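Print this ticket | E-mail this ticket

Ticket: Altska specimen database, limb measurements do not match the bones
Status: Reopened
Opened: 2023-07-26
Site: Mullovow Quarry collection

Problem as first reported

Femur lengths exported from Altska are longer than the lengths on the paper cards. The difference isn't the same from one bone to the next, and it only shows up in records entered after the Midness import. I have 74 sauropod limb elements in this batch and I don't trust any of them right now. The abstract for the September meeting depends on the femur to humerus ratios, so please don't close this as a rounding problem. Rounding does not add the width of my hand to a thigh bone.

Reply from support desk

Thank you for your report. Please clear your browser cache and run the export again. If the values are still different, check that your calipers are calibrated.

My reply

Cache cleared, export run again, same numbers. As for the calipers, you don't measure a sauropod femur with calipers. We use a steel tape and a pair of upright boards. I checked the tape against two others anyway and they agree to the millimeter. I'd also point out that the cards and the database were filled in from the same measuring session, so a bad tape would make both wrong by the same amount.

Log, first pass

Pulled the Kakakhel femur, the big left one, and measured it again with the boards. It matches the card. It does not match Altska.

Did the same with a humerus from the lower bonebed. Card fine, Altska too long.

Did the same with a tibia entered before the import. Card and Altska agree.

So the trouble came in with the import, whatever the desk says about it. The release notes for that import claim the 4,000 legacy rows were "carried over unchanged." I'd like to know who looked.
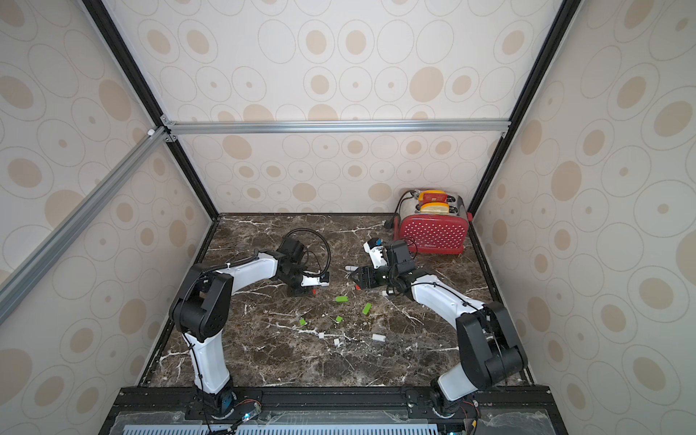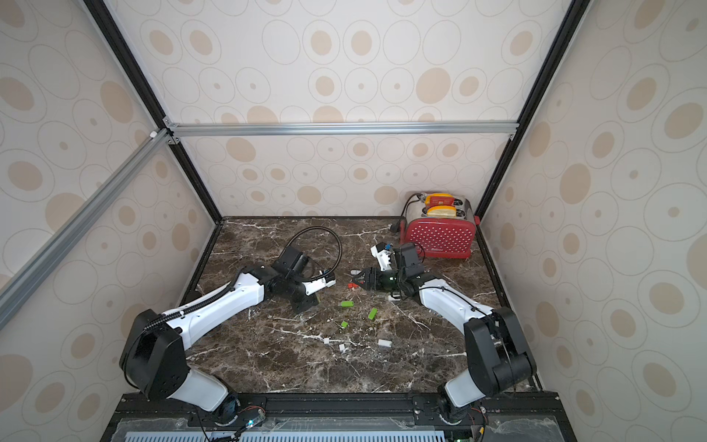 Log, second pass

Opened the raw import file in a text editor. There are two length columns, one called LEN_MAX and one called LEN_CURVE. The first is the straight distance between the ends. The second is taken along the shaft with a soft tape, which people here did for a few seasons because somebody thought it helped with crushed bones. I never saw that it did.

Altska has one length field. My guess is that the import takes LEN_CURVE whenever there is something in it and falls back on LEN_MAX when there isn't. That would explain why the error changes from bone to bone. A bowed femur gets a big error and a straight metatarsal gets hardly any.

Tested the guess on 18 records picked from different drawers. Every one with a curve value shows the curve value. Every one without shows the straight length. That is good enough for me to call it a likely cause. I'm not calling it proven until I've seen the mapping file, which I asked for twice.

Reply from support desk

Our team has looked into this and the import is working as designed. Both values are valid lengths. Marking as resolved.

My reply

Reopened. Both may be valid, but they aren't the same measurement, and the field label in Altska says "maximum length." Anybody who runs a body mass estimate on these will get an animal that never lived. Mass equations that use shaft circumference should be safe, as that column came through clean in every row I checked. Limb ratios are not safe.

What I need:

- the mapping file
- LEN_CURVE moved to its own field, or left out
- a note on the affected records so that people who already downloaded them can find out

Workaround for anyone else at the quarry: don't use the length field on imported records. Go to the cards. If the card is missing, measure the bone again, straight line, end to end, and put the method in the remarks box.

Reply from support desk

The mapping file has been requested from the Midness group. A test import with LEN_MAX only will be loaded to the practice server.

My reply

Fine. I'll run the same 18 records against it when it's up. Leave the ticket open until then.

We use cookies to keep you signed in and to remember your ticket filters. Accept | Change settings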